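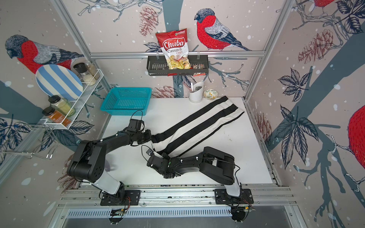 # How do I get my two cats to leave each other's food alone?

**grutbridge_mama**

I have two cats, and the older one is on kidney food from the vet while the little one is still on kitten food. Naturally each of them only wants what's in the other bowl! I've tried feeding them at opposite ends of the kitchen, but they wolf down a few bites and swap places as soon as I turn my back. Does anybody have a trick that doesn't involve me standing guard at breakfast?

**Kodov**

Oh, I feel for you, we went through this with ours all last June. What worked was separate rooms with the door closed -- kitten in the bathroom, old fellow in the kitchen -- and picking up whatever is left after twenty minutes. They fussed for the first few days (such singing!) and then they started walking to their own rooms when they heard the can open. Do ask your vet how much a stolen bite matters, though. Ours was more worried about the older cat getting kitten food than the other way around.

**rodex51**

microchip feeder. pricey but it works, mine ignored it for a week then got the idea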